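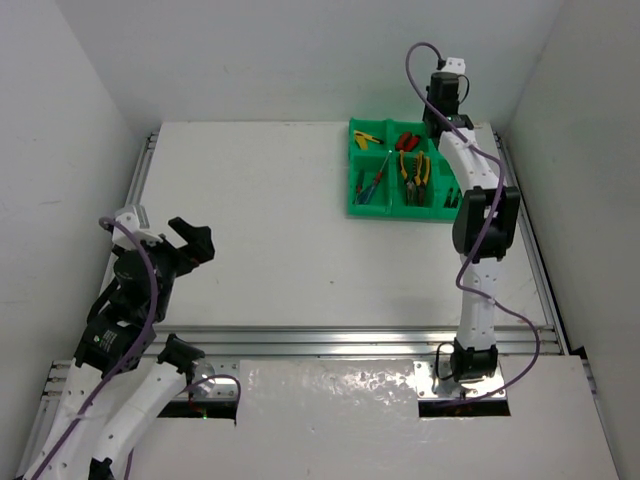 Gudgate Textile Conservation - Dye and Fibre Bench

May, wool dyeing, second madder batch

Started at 8.40. Soaked the Fleury skeins overnight in plain water, then squeezed them out by hand. Dry weight before soaking was 106 g for the set. Alum went in first, cream of tartar after, both dissolved in a jug of hot water.

Rui Arruda ground the madder finer than last time. It clumped when it hit the water, so I strained it through muslin and tied what was left into a bag. Bath made up to 2,000 ml. By the time the wool came out it was down to 1,870 ml, less than I expected to lose with the lid on.

Held it just under 70 degrees. It crept up once while I was on the phone to Stevon about the late mordant order - they now say the end of the month. Turned it down straight away. The top skein looks a shade browner than the rest, so I've tagged it and will keep it out of the match set.

Colour against the Cakalska fragment: close on the red, too warm in the shadows. Glória Gouveia thinks a pinch of chalk would pull it back. We have hard water here already, so I'd start with half what she suggests.

Skeins rinsed and hung in the back passage. Left 22 cm of each undyed end for the light test.

Still to do: wash the muslin, label the jars, ask Glória for her chalk notes.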